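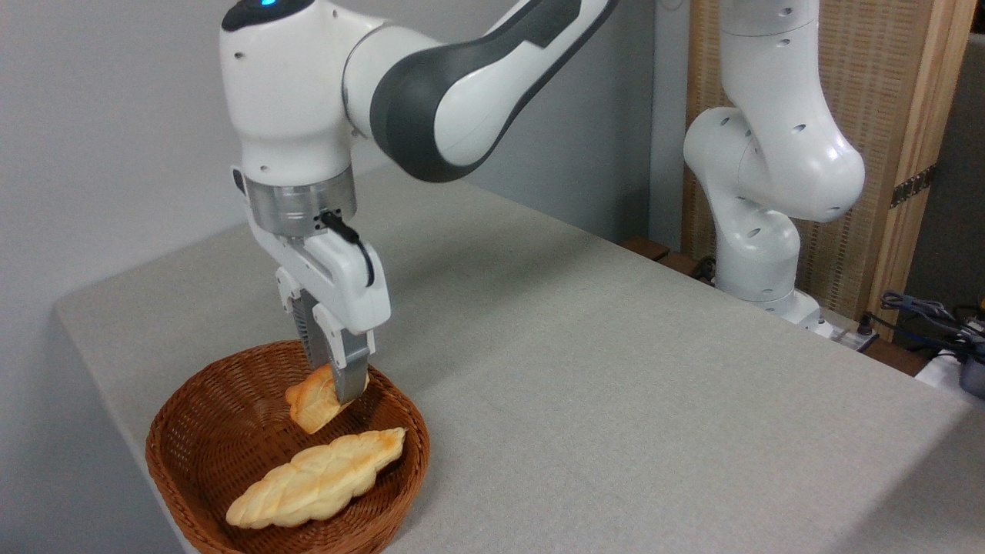

Zoltán Magyar reckons a wicker basket should never touch bread without a cloth in it, and he's put that on the sheet in capitals. Fair enough, Zoltán, I've added a line for it!

**Bread table check, Sketthorpe, Friday**

- [x] **Basket rim.** Ran my thumb all the way round, no splinters. The rolled edge is lovely and thick on these (the old Clunton ones used to shed bits everywhere).
- [ ] **Cloth liner.** See above. Jolán has 12 in the wash, so ask her before buying more.
- [x] **Tabletop.** Wiped down at opening, no crumbs left from the day before.
- [ ] **Basket position.** Too near the front corner for my liking, one stray elbow and it's on the floor. Can we bring it in a bit?

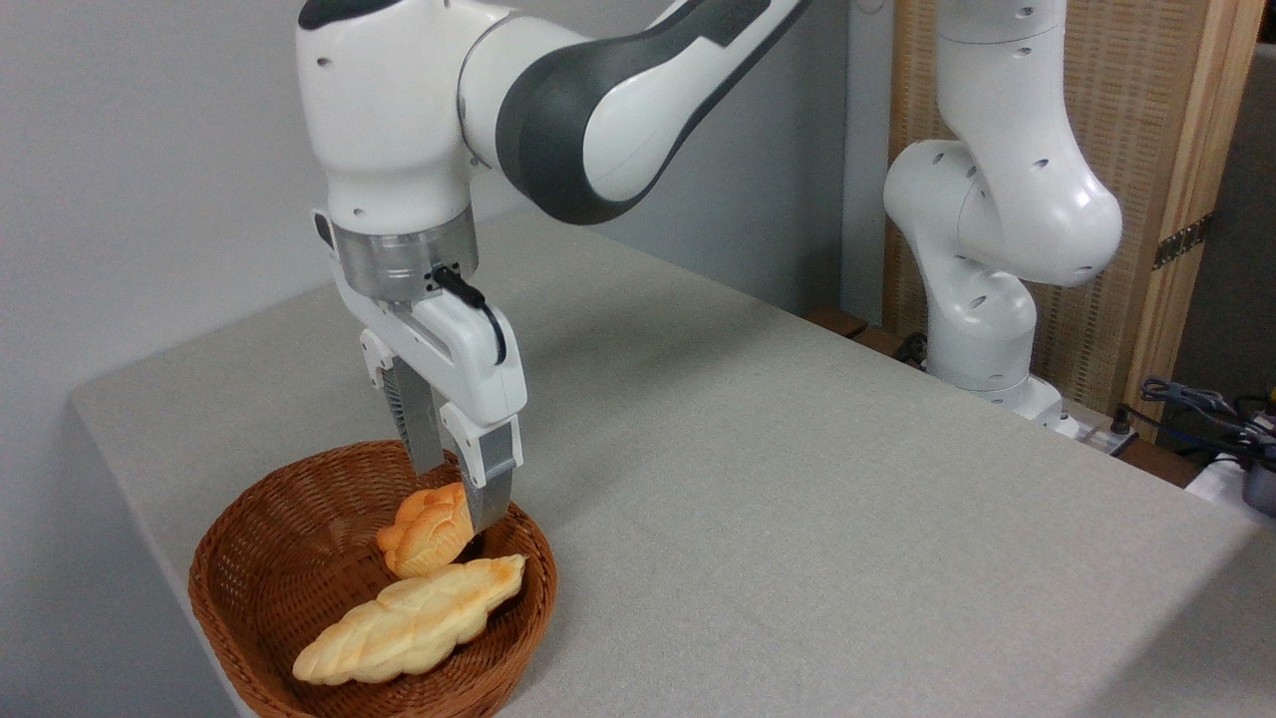
I'd say a hand's width from the edge would do it, and I'll mark the spot with tape if Ferenc doesn't mind.

- [x] **Big and small plaits together.** Fine by me, same dough, same allergens (egg, wheat, milk).
- [ ] **Allergen card.** Still the January one! Vilmos is printing a new one.
- [x] **Loaf weight.** Weighed a small one, 70 g, and a long one, 380 g. Both pass.

Next check is on me again, unless Naveed wants a go.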